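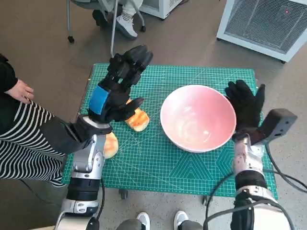

Soft Milk Rolls, Shaped Two Ways

I've been baking bread at home for years and soft rolls are still the thing I make most. They're cheap, they freeze well, they go with soup and jam and leftover meatballs, and you can have them on the table the same afternoon you think of them. One dough gives you both shapes, a long oval roll and a round bun, so everyone gets the one they like. (I'm an oval person. More crust at the ends!)

The recipe started out as the one Birgit Brandes taught at her Saturday bread class in Nenbridge. I've changed the sugar and the oven temperature since then, but the method is hers, and so is the trick with the flour paste, which I'll get to in a minute.

What you need

For the paste:
2 tablespoons bread flour
1/3 cup whole milk

For the dough:
3 1/4 cups bread flour, plus a little for the counter
3 tablespoons sugar
1 1/2 teaspoons salt
2 teaspoons instant yeast
1 large egg
2/3 cup whole milk, lukewarm
4 tablespoons soft butter

For the top:
1 egg yolk beaten with a spoonful of milk

I use Brustard bread flour when the store has it. Any bread flour will do. All-purpose works too, though the rolls spread a bit more and you may want to hold back a spoonful of the milk.

Step 1: Cook the paste

Whisk the 2 tablespoons of flour into the cold milk in your smallest saucepan until there are no lumps. Put it over medium-low heat and keep stirring. For a while it looks like nothing is going on, and then all at once it thickens and your whisk leaves tracks. Take it off the heat right then. Scrape it into a bowl and let it cool until you can hold a finger in it comfortably.

This is the part people want to skip, and please don't! The cooked flour holds on to a lot of milk, and it keeps the rolls soft into the third day. Without it they're lovely when fresh and a little sad by the next morning.

Step 2: Mix and knead

Stir together the flour, sugar, salt and yeast. Add the paste, the egg and the lukewarm milk and mix until you can't see any dry flour. Cover the bowl and walk away for 20 minutes. The dough will be much smoother when you come back, and you haven't done a thing.

Now knead in the butter, one tablespoon at a time. By hand it gets slippery and messy and you'll think you've wrecked it. Keep going — it comes together. Ten to twelve minutes by hand, or eight in a mixer with the dough hook on low. You're done when the dough is stretchy and only just tacky, and when a small piece can be pulled thin enough to let light through before it tears.

Step 3: First rise

Put the dough in a greased bowl, cover it, and leave it somewhere warm until it doubles. In my kitchen that takes 60 minutes in July and close to twice that in winter. Go by size. A straight-sided container with a rubber band at the starting level makes it very easy to judge.

You can also put it in the fridge overnight at this point. Cold dough is easier to shape, and the flavor gets a bit deeper. Add half an hour to the second rise if you do.

Step 4: Shape

Tip the dough out and press it flat to push out the big bubbles. Divide it into 12 pieces. A scale is a help here, but if you don't have one, cut the dough into quarters and each quarter into three.

For round buns: pull the edges of a piece up into the middle and pinch them together. Turn it over so the seam is down, cup your hand over it like a cage, and roll it in small tight circles. The counter should have no flour on it for this. The dough needs to grip a little so the skin pulls tight.

For oval rolls: pat a piece into a rough rectangle. Fold the top third down and press along the edge with the side of your hand. Fold again to the bottom edge and pinch the seam shut. Roll it back and forth under your palms with slightly more pressure at the ends.

My first ovals all looked like footballs, so don't worry if yours do. They taste the same, and by the second tray your hands have figured it out.

Step 5: Second rise

Set the rolls seam side down on a lined baking sheet with a good two inches between them. Cover with a light towel. They need 40 to 50 minutes. Poke one gently with a floury finger: if the dent fills back in slowly and leaves a small mark, they're ready. If it springs right back, give them ten more minutes.

Heat the oven to 375°F while you wait.

Step 6: Glaze and bake

Brush the tops with the yolk and milk. Use a soft brush and a light hand, and try not to let it pool at the bottom, where it glues the rolls to the paper. Bake 16 to 19 minutes, turning the tray once. The tops should be a good golden brown, and if you have a probe thermometer the middle should read over 190°F.

Move them to a rack right away. I know the smell is unbearable, but give them 15 minutes before you tear one open, or the middle will be gummy.

Keeping and freezing

They keep three days in a closed bag at room temperature. To freeze them, let them cool all the way, bag them, and press out the air. Thaw on the counter for an hour, then warm them in a 300°F oven for five minutes. Two months is as long as I'd leave them.

A few changes I like

Swap a half cup of the bread flour for whole wheat and add an extra tablespoon of milk. Roll the glazed tops in sesame seeds. Or knead in a handful of raisins and a little orange zest after the butter — those are wonderful split and toasted, with salted butter going into all the holes.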